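Grellby Community Workshop - Member Forum
Projects > Grippers and End Effectors
Thread: Hand-held gripper pair, finger pads and opening width

Umesh Mittal
Posted 15/04/2024
Members are advised that the second hand-held gripper has been assembled to the same design as the first. The remaining question concerns the finger pads. The present pads are dark blue with a black backing. I request comments before the next set is printed.

Lalit Malhotra
Thank you for the notice. My position is unchanged from November: the pads are too stiff for glazed dishes. A rim is a narrow contact and a stiff pad will slide along it. I would recommend a softer grade and a shallower backing.

Umesh Mittal
I do not agree that stiffness is the principal difficulty. In kitchen work the approach angle matters more. With a bowl at the edge of a sink, one finger should go inside the rim and the other outside, and the gripper should be fully open before the operator moves in.
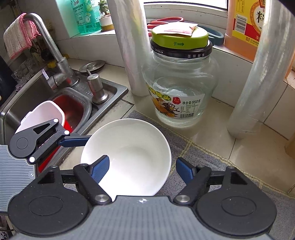
The second operator should take the opposite rim from the side and keep the body of the tool low. I would ask that both operators agree on who closes first. Simultaneous closing tends to turn the bowl, and no change of pad material will correct that.

Kamlesh Kanaujia
Could the author confirm the screw length at the inner links? The parts list on page 11 and the drawing do not match.

Umesh Mittal
The drawing is correct. The parts list will be amended.

Santosh Uniyal
I must record a partial objection. Mr. Malhotra's trial used file 2125, which has the older linkage. The current linkage is file 2988. The two results should not be compared until the same pads have been fitted to both.

Lalit Malhotra
That is a fair point regarding the linkage - I was not aware the file had been replaced. I maintain my view on the pads and will repeat the trial with 40 closures on each version.

Jeferson Lins
Members repeating the trial are requested to enter results in the shared log under the file number. Tools should be returned to the Wumance cabinet with the fingers open.

Kamlesh Kanaujia
Is the softer grade in stock, or must it be ordered through Clivasell?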